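The hand-held grippers are my favorite thing we've bought, and I've been itching to write down what we're getting next while the list is still fresh in my head!

Sheila Kershaw asked for our numbers in July, for the new setup at Priltwood, and my first answer was far too short. I told her grippers, tables, done. Then I went back through the receipts and found all the little stuff, the cables and power strips and floor tape. None of it costs much alone. Together it ate a good chunk of what I'd set aside for a second table. 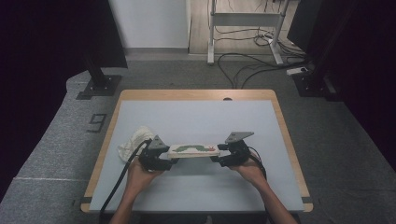
So the new plan starts from the floor up. Support stands first, with proper bolted bases, then curtains, then whatever is left for the clever parts. Emrys thinks I have it backwards and would spend every dollar on grippers. We've agreed to disagree until the quote from Trenmont comes in.

Fingertip pads get their own line this time, and I'm really happy about that one. I used to treat them like part of the gripper, bought once and forgotten. They're more like brake pads! Ours get chewed up, and thick board books with hard corners are a big part of our work, so I'm putting in for 100 spares and $300 to cover them.

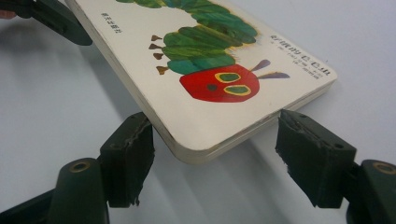 Photo: Liam Rudd

I'm also asking for 2 complete spare grippers. That's the big ticket, and I know it'll get questions, but having one on the shelf when a joint gets stiff means the afternoon carries on as planned (and I get to take the old one apart, which I love).

Props are the fun bit. Picture books are cheap, people already have them at home, and they're great practice for two-handed lifting. I've got 16 more on the wish list, mostly board books in different sizes, plus a few soft cloths.

Still to price: longer cables and a better way to keep them off the floor. If you've found a cable tray you like, tell me in the comments.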